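From: Tegan Faulkner
To: Storndale Seed Swap list
Subject: Re: mixing your own for small pots?

Annatjie Tshabalala wrote:
> Is anyone still mixing their own for starting seeds indoors? I bought
> a bag of the ready-made stuff and it stays soggy for days. Also, what
> do you all put down on the table? My dining room is the only place
> with decent light and I'd like to keep the finish on it.

Hi Annatjie (and hi Ulla, I still owe you lettuce seed!),

I do mix my own, but only a little at a time. I used to make one enormous tub in October and then drag it around the house all winter, and I'm done with that. Now I make what I need for the evening and put the bag away. If yours is staying soggy I'd try more perlite before you give up on the bag — go up a bit, water one pot, and see how it looks the next morning.

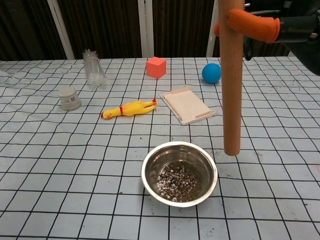

As for the table, I wouldn't bother with newspaper. It slides and it tears the minute you drip on it. I use a cloth I can take outside and shake, and I like one with a pale background. Potting mix shows up right away on the blue-gray grid one, even just a few dark crumbs next to the bowl, so you can catch them before your sleeve does. Stainless is good for the mixing too, you can rinse it and it doesn't hang on to the dirt the way my old plastic tub did.

For pressing holes, any piece of dowel with a rounded end does fine. I barely push for lettuce, and go maybe a knuckle deep for peas. I know Kilian swears by a pencil, but I always end up making the holes too deep with one.

One thing I haven't worked out is basil. I sowed 2 pots the same evening, same mix, same windowsill, and only one came up. Did yours do anything this year, Ulla?

I have plenty of perlite left if you want to try some before buying a whole bag. I'm home most days after 10.

Tegan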